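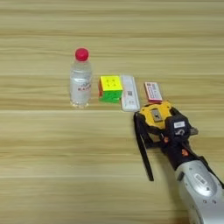 Page 2 of 2

Desk bits on a light wood table -- how do I stop it looking like a jumble?

Asked by Soon-im Byun, Cenham

Hi all, hoping somebody tidier than me can help! I've got a light wooden table that does for everything (post, tea, the odd bit of work) and the same few things always end up strung across the middle of it. Water bottle with the red cap, puzzle cube, a slim white box, and then the little red and white box further off to the right. I like having them within reach but it always looks as if I've just emptied a bag out.

I've tried a tray from Strobel but it was so deep that the small box vanished in it and I kept knocking the bottle when I went in after it. Do I need a different tray, or should things just live somewhere else? I'd also like to know if the bottle is going to mark the wood over time. The finish is whatever it came with, I've never oiled it or anything.

2 answers

Wing-sze Lam (3162 points)

Ooh, I had this exact problem. Skip the deep tray and get a shallow one, or even a placemat. Bottle goes at the back corner so your sleeve doesn't catch it, flat white box along one side, small box on top of that (you've got a big gap between them now and I think that's half the trouble). The cube can go anywhere, it's a cheerful thing to have out with that yellow side up!

On marks -- I'd put a coaster under the bottle and stop worrying. Cold bottles drip in summer and a ring on pale wood really shows. I use a cork one from Skukdale, bought years ago, still going. If you do get a ring, wipe it straight away and let it dry properly before you decide it's a stain. I once scrubbed at one for ages and took the shine off, and now I have a dull patch that's worse than the ring ever was.
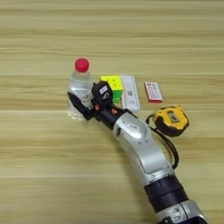 Bottle, cube and flat white box close together, small box further along.

Seung-woo Seo

just put it all in a drawer? thats what i do. table stays clear

Comment from Soon-im Byun: No drawer in this one, sadly! Going to try the placemat first as I've already got one. Wing-sze, does yours slide about at all?

Comment from Wing-sze Lam: A bit. I cut up some of that rubbery drawer liner and put it underneath, works a treat.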